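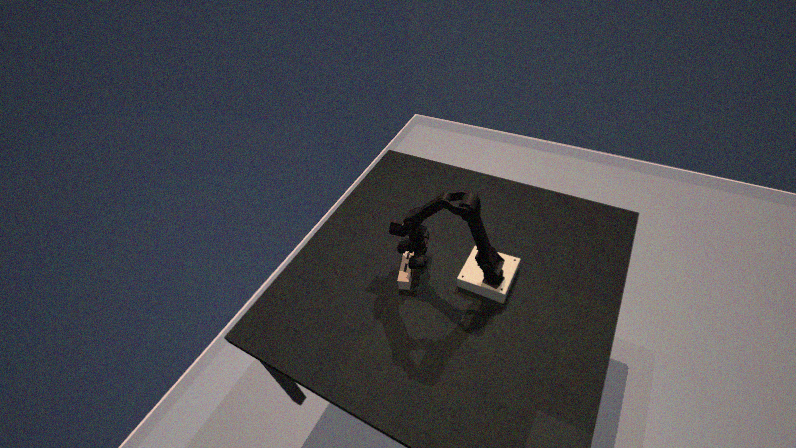

Parallel gripper for block picking – Nirkum or Bellis?

Setting up a pick task in sim before we buy anything. Black arm on a pale base plate, one block on a dark table, gripper comes down from above. Been swapping between the Nirkum two-finger and the Bellis one. Nirkum gets a clean grasp 447 times out of 500, Bellis is way worse but I've only tuned the first one properly. Same Prilteck controller for both. Is the sim telling me anything, or is it just my gains? Need to order by Tuesday.

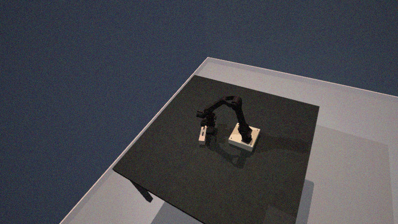 Also the fingers are short, so on a tall narrow block I'm never sure how far down to go before closing. Right now it stops near the top end. Any favourite settings welcome.

zandent_lurker

It's your gains. You can't compare a tuned gripper with an untuned one, sorry. Drop closing speed on the Bellis, raise the finger friction a bit, rerun with the same seeds. And grab lower, closer to the middle of the block. Top grabs let it swing as soon as the wrist turns.

greyslab670

Nirkum. Had one for 3 years, no dramas.

offset_again

Agree on the seeds. Also check the tool offset – the Bellis might not be the same length as the other, and if you kept the old offset teh fingers close in the wrong spot. Looks exactly like a bad gripper. I'd ask for a loaner before ordering either, sim contact is pretty rough at the fingertips.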